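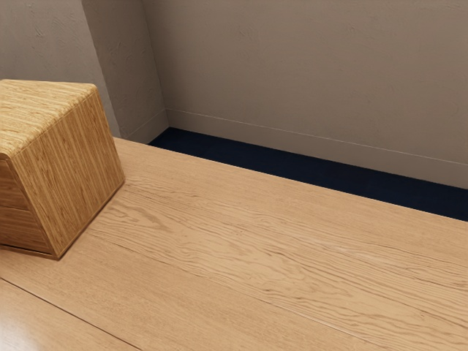

Araba Atinga wanted to know after last week's session why the bigger ship doesn't just stop, and I promised her a proper answer, so I've moved it to the front of the handout.

Handout 5: Overtaking on a river
Meinrad Wallner, May

Okay, stopping! A loaded river vessel has no brakes. The pilot can put the engines astern, but the current keeps pushing and the stern may start to wander. In our practice case the cargo ship Tunell weighs 3,000 tons and comes downstream behind the little excursion boat Treltevus, just above Grabowska bridge. From full astern to a standstill she needs 314 meters. Please write that number down, you'll use it in the exercise.

The next bit is the one I get excited about (sorry in advance). When two hulls run close together, the water between them speeds up and the pressure drops, so they get drawn toward each other. The small boat feels it most. Her helmsman steers away, the stern swings in, and now he's across the other ship's bow – all in a few seconds.
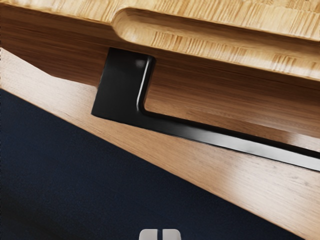 Wooden board with a long groove.

So what should the bridge team on Tunell do before they pass?

Call on the radio, by name, and wait for an answer. No answer means no overtaking, and I don't care how late the ship is running.
Pick a wide stretch. Bridge piers are a terrible place for this.
Slow down early. Suction grows quickly with speed.
Keep a second pair of eyes on the near side – radar gets cluttered close to a bridge.

For next time, read the Grestomside report up to the witness statements and draw me a timeline. Where did the two crews stop having the same picture of what was going on? One page is plenty.

Comments

Ryszard Olszewski: Is the stopping distance measured over the ground or through the water? My timeline comes out different.

Meinrad Wallner: Over the ground, Ryszard. I'll add it to the sheet.

Barbara Mazurek: I did the radio part as a table, hope that's okay.

Questions to Meinrad Wallner after class | © Inland Navigation Evening Course | Back to top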